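Keeping a wide floor quiet

The acoustics engineer at Kohlhase, a small firm in Fimville, spends most working days on a single complaint: footsteps heard from the floor above.

"People blame the boards," she says. "Usually the trouble is what the boards are sitting on." In her surveys she starts with the subfloor, then the edges, where a missing expansion gap lets the finish touch the wall and carry sound into the framing.

Her standard test uses a tapping machine set in several positions, with the receiving room measured in bands from 100 hertz up to 3000. Low bands matter most to residents – a heel strike has little energy at the top of that range.
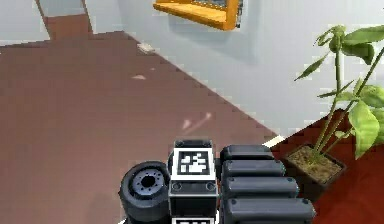 Does a thick rug solve the problem?

"It takes care of the click of a hard shoe. The thud stays, and the thud is what people write to us about."

For the Pulus building, a block of 400 apartments, the firm compared 3 underlayments before choosing a rubber mat made by Bivitz. Two of them had similar ratings on paper. The difference showed up under load, where the softer one compressed beneath bookcases and lost much of its effect.

She advises owners to ask for a field test after installation. "A lab number belongs to the lab's slab. Yours is a different thickness, and it has pipes in it."

The Pulus retest is scheduled for May, with furniture in place.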